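Trucos de casa para quien alquila su piso por temporadas

Las cifras del turismo las celebran otros. A quien tiene un apartamento de dos habitaciones en alquiler vacacional le llegan en forma de toallas. Una temporada buena significa más arena en el desagüe, más vasos desparejados y más llamadas a las once de la noche para preguntar dónde está el sacacorchos. Está en el segundo cajón. Siempre ha estado en el segundo cajón.

Recojo aquí lo que he ido aprendiendo, casi todo tarde, y lo que me han enviado los lectores desde la última entrega.

Las toallas

Blancas. Ya sé que se manchan. Las de color también, pero además se destiñen cada una a su ritmo, y al tercer mes el baño parece un muestrario. Lo blanco se recupera con percarbonato y agua a cuarenta grados o más, media hora en remojo antes del lavado normal. El suavizante, fuera: deja la toalla muy agradable al tacto e incapaz de secar a nadie. Si ya es tarde, un lavado con un vaso de vinagre blanco en el cajetín del suavizante le devuelve algo de dignidad. Vinagre y lejía nunca juntos, ni en la misma lavadora ni en el mismo cubo, por mucha prisa que lleve usted.

Para el maquillaje pongo dos toallitas negras junto al lavabo. Hanane Mansour, que alquila un estudio cerca del puerto, les ha bordado la palabra "rímel" en cuatro idiomas. Dice que en tres funciona.

La arena

El felpudo de coco es decorativo. Lo que retiene arena es el de bucle de vinilo, feo como él solo, que se sacude contra la barandilla y listo (mire antes si hay alguien en la terraza de abajo). En la ducha, una rejilla de malla fina sobre el sumidero. Vacíela en cada cambio de huéspedes, porque lo que se acumula ahí al cabo de un mes prefiero no describirlo.

Y un cubo con agua en la entrada para los pies, si hay patio. Si no hay patio, resignación y escoba de goma.

La cafetera

El huésped medio es capaz de cruzar tres fronteras con dos niños y una tabla de surf, pero no de enroscar una cafetera italiana. Deje siempre una junta de repuesto, del tamaño correcto, pegada con cinta por dentro de la puerta del armario. Si la cafetera ha pasado el invierno cerrada, hiérvala una vez con agua sola y otra con un dedo de café viejo, y tire las dos. El estropajo metálico, lejos del aluminio.

Eduardo Barredo me escribe para defender la cafetera de cápsulas. Tomo nota, Eduardo.
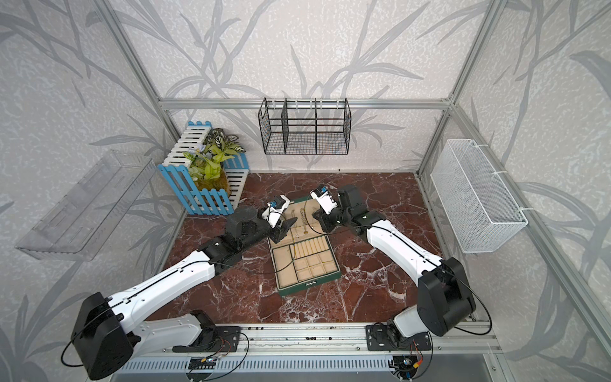 BOTETTI, abril

La temporada empieza oficialmente cuando el primer huésped pregunta si el agua de la piscina está caliente. No hay piscina. Hasta ese momento quedan unas cuantas semanas tranquilas, y conviene gastarlas en lo que en verano no se va a hacer.

Olor a cerrado

Un piso que ha pasado el invierno con las persianas bajadas huele a maleta. El ambientador lo convierte en maleta con lavanda. Abra armarios y cajones, ventile en cruz a mediodía y mire dentro de los sifones: si llevan meses sin uso, se han secado, y el olor sube por ahí. Un litro de agua en cada desagüe, más una cucharada de aceite de girasol encima para que tarde en evaporarse. Bidé incluido. El bidé siempre se olvida.

Los colchones, de pie contra la pared una mañana entera. Bicarbonato por encima, un par de horas, y aspirar. Quien tenga espalda delicada que pida ayuda, que yo lo hice solo una vez y acabé debajo.

Las llaves

Tuve durante años un cajetín con combinación. La combinación era 1661 y la mandaba por mensaje, por correo y en una nota plastificada. Aun así, una pareja encantadora estuvo cuarenta minutos probando 731, que era el número del portal. Desde entonces escribo los dos datos en mensajes separados, y el código lo cambio en cada estancia, cosa que debí hacer desde el principio.

Al cajetín, dos veces al año, grafito en polvo. El aceite va muy suave una semana y luego atrapa toda la sal y el polvo que pasa por la calle.

Cal en la mampara

Myung-ja Ryu lleva una pensión en Brinar, donde el agua sale del grifo casi en bloques, y su método es el que uso ahora: vinagre templado y agua a partes iguales, un chorrito de lavavajillas, diez minutos, aclarar y secar con goma limpiacristales. La goma se queda colgada dentro de la ducha con un cartelito amable. La usa uno de cada muchos. Ese uno merece una botella de vino.

Ojo con el vinagre en encimeras y suelos de mármol o caliza: se come el brillo y no lo devuelve. Para la piedra, jabón neutro y paciencia.

El inventario

Una hoja por habitación, por dentro de la puerta del armario. Cucharillas, vasos, perchas. No sirve para reclamar nada -- nadie en su sano juicio persigue a una familia por una cucharilla -- pero evita descubrir en pleno agosto que quedan dos tenedores para seis personas. Compre la vajilla más corriente que encuentre, de un modelo que lleve años en la tienda. La mía es de un servicio de 300 piezas que liquidaba un hotel, y moriré antes que ella.

Del buzón

Han-gyeol Do pregunta cómo quitar crema solar de un sofá de tela. Maicena generosa, una noche, cepillar; después lavavajillas con muy poca agua y secar a toques. No frote. Si la mancha se ha vuelto naranja es por el hierro del agua, y ahí va mejor el zumo de limón, probado antes en una costura escondida.

Fongchan Chareonsuk recomienda fundas. Para el sofá, para el colchón, para las almohadas. De las sillas no dice nada, pero le noto las ganas.

En la próxima entrega, barbacoas: cómo limpiarlas y dónde esconderlas.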